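Milden Garment Care: Station Guide for Assisted Folding
Section 4. Working a shift at a Heo folding station
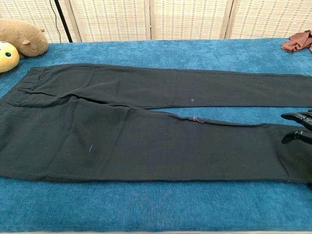
4.1 Who this section is for

Section 4 applies to finishing staff who folded by hand before the Heo stations came in and who now run a station as operator. It covers the change in duties, the set-up of the table, the folding of trousers, and the handling of stops. Technicians should use Section 7. Shirts and knitwear are in Section 5.

The operator lays out, inspects and releases each garment. The station folds. The operator remains responsible for the condition of the garment when it leaves the table, as under the old procedure.

4.2 Changes to the job

Hand folding of trousers is no longer scheduled as a full-shift task. Each operator works the station for at most 90 minutes, then moves to inspection, bagging or repair sorting for at least 40 minutes. The rotation is set in Drirnudier and shown on the shift screen. Swaps between operators are allowed if both sign in under their own names.

Piece counts from the station are not used to rate individual staff. They are recorded per station and read by the maintenance group. Questions on this point go to Grethe Bjarnason, finishing floor.

Pay grade does not change on transfer to a station. Operators who complete the fault-clearing module move up one step at the next review in December.

4.3 Preparing the table

1. Sign in at the Drirnudier screen. Wait for the status line to read READY.
2. Smooth the table cloth from the center outward. The plush covering keeps garments from sliding when a leg is gripped. Do not replace it with a sheet or bare board.
3. Brush loose fibers off the cloth. Brush in one direction.
4. Move other items clear of the folding area.
5. Check that cables hang outside the reach of the arm.
6. Select TROUSERS, LONG on the screen.

NOTE: The brushed pile looks lighter or darker depending on its direction. This does not affect folding and does not need correcting.

4.4 Laying out trousers

1. Empty all pockets. Close the zipper and the waist button.
2. Lay the trousers flat along the length of the table, waistband to the left, leg openings to the right.
3. Pull each leg straight by the hem. Creases may remain. Twists may not.
4. Flatten the waistband by hand. If the front and back panels have ridden over each other, separate them before starting.
5. Inspect the upper surface for lint, loose thread and marks. Remove lint and thread with the roller. Dark fabric should be checked from two angles, as a damp patch or faint stain may be only slightly darker than the cloth next to it.
6. If a mark is found, press HOLD and send the garment to spotting. Do not fold it first.
7. Step back to the floor line and press START.

The gripper takes the trouser leg near the hem. Keep the hem free of pins, clips and paper tags.

CAUTION: Do not straighten a leg while the gripper is closing. The fingers close with low force but can trap a fingertip against the table. Press PAUSE, wait for the amber lamp, then reach in.

CAUTION: Do not pull fabric out of a closed gripper. Use OPEN on the side panel.

4.5 Stops and messages

Code 57, GRIP NOT CONFIRMED. The fingers closed without holding fabric, or held too much. Press OPEN, lay the leg flat again and press RESUME. After a second code 57 on the same garment, fold it by hand and mark it as such on the screen.

Code 58, EDGE NOT FOUND. Usually seen with dark trousers where the two legs overlap closely. Separate the legs along the inner seam until a strip of the cloth shows between them, then press RESUME.

Code 61, AREA NOT CLEAR. An item or a hand is inside the folding area. Remove it and press RESUME.

Any other code: press STOP and call extension 3919. Do not restart the station. Continue with hand folding at a free table until the technician has signed it off.

NOTE: A stop is not logged against the operator. Stations with few reported stops are checked as often as stations with many, so there is no benefit in clearing a fault without entering it.

4.6 End of turn

1. Let the current garment finish, or press PAUSE and remove it.
2. Press PARK. The arm returns to its rest position.
3. Enter hand-folded pieces and held pieces on the screen.
4. Tell the next operator about any code that came up more than once.
5. Sign out. The station will not accept a new operator until this is done.

4.7 Changes to this section

Step 5 in 4.4 was added at the request of the evening shift. The rest period in 4.2 was raised to its present length after the Druradik trial. Send corrections to Vilhjálmur Hjaltadóttir, process documentation, with the step number in the subject line.

Last revised Wed 26 November.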